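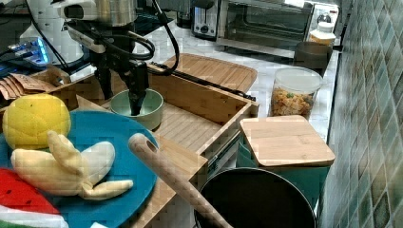
Clandow Sage Serving Bowl

We've been fond of this bowl ever since the first samples came in last May, and it has hardly left our own worktop since! It's ceramic, glazed in a pale sage green that sits happily beside light wood and bamboo (and teal too, if you've already got the Clandow plates), and it's just the thing for salad, a heap of pasta or whatever fruit needs eating up.

Holds 1,000 ml, with room left for tossing. Weighs 330 g. Fine in the dishwasher, but please let it cool down first if it's been in the microwave.

Sold singly or in a box of 8. Orders go out from our Grelside shop, and you've 14 days to send it back if the colour isn't quite what you'd hoped for.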